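On the Keeping of Parish Boundary Records

2 February 2022
By Gun-woo So

Readers of this blog will be aware that I have spent much of the past year with the boundary books of Fliscombe. The work is slow, and I have been asked more than once to set down what it consists of and why the results differ from the map that hangs in the library. The present post is an attempt to do so in plain terms.

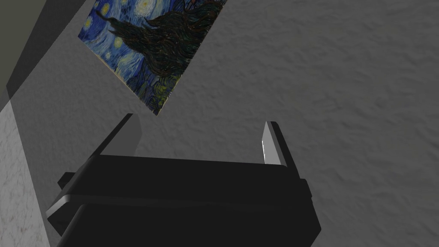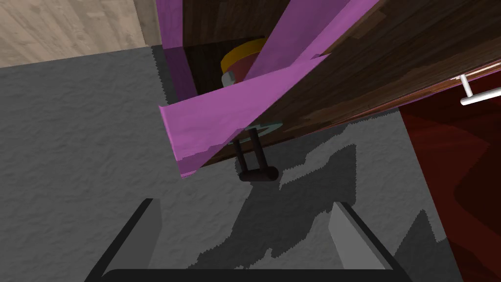
The boundary books are a set of 16 bound volumes in which the limits of the old parish were written out in words. No drawing was attached to any of them. A clerk walked the line with two or more residents, and the route was entered as a series of landmarks: a stile, a ditch, the corner of a named field, a stone with a cut mark. The wording was read aloud at the end of the walk and signed by those present. By custom the walk took place in May, when the ditches were low enough to cross and the hedges could still be seen through.

The practical difficulty is that landmarks do not stay where they are put. The third volume refers to "the great ash by Pramanik's gate." The gate is mentioned again in the fourth, without the ash. In the fifth, the gate has become a gap, and by the sixth the clerk writes only "the usual place." It may be assumed that everyone on the walk knew the usual place. A reader today does not, and must work backward through the earlier entries until a fixed point is reached.

My method has been to copy each entry in full, with the original spelling, and to give every landmark a line of its own in a ledger. There are at present 755 lines. Many of them refer to the same feature under different names, and these are joined only where two separate volumes support the match. Where a single volume supports it, the entry is marked as doubtful and left alone. This is a stricter rule than the one used by the compilers of the library map, and it leaves gaps along the eastern side that their map does not show.

The eastern side deserves a separate remark. Between the Adier brook and the lane to Trulwood, the books describe two different lines. Volumes one to 7 follow the brook. Volume 8 and those after it follow a bank that lies to the west of the brook, and the entries give no notice that anything has changed. The strip of land between the two is narrow and wet, and has never been of much value to anyone. It was nevertheless counted twice for the poor rate, once in Fliscombe and once in the neighboring parish, and there are two angry letters on the subject folded into the back of the eighth volume.

I had at first taken the change to be a copying error. The handwriting argues against this. The clerk who wrote the eighth volume had also written the seventh, and was a careful man who corrected his own slips in the margin. My present view is that the brook itself moved after a flood, and that the bank marks its older course. If so, the later books hold to the original boundary and the earlier ones had drifted with the water. The matter could be tested against the accounts for bridge repairs, should these survive.

The ledger will be made available for consultation when the western entries have been checked. Corrections are welcome in the meantime and should quote the volume and the landmark concerned.

Comments

Marchbank: My grandmother always called the wet strip "Both Ways." I wonder if that is the double rate you mention.

Gun-woo So: Thank you. The name does not appear in the books, but I have added a note of it to the ledger.

R. Tolley: The bridge accounts were bound in with the highway papers when I last looked. Try under Trulwood, as the lane was kept up from that end.

hedgerow_reader: Will you be posting the two letters?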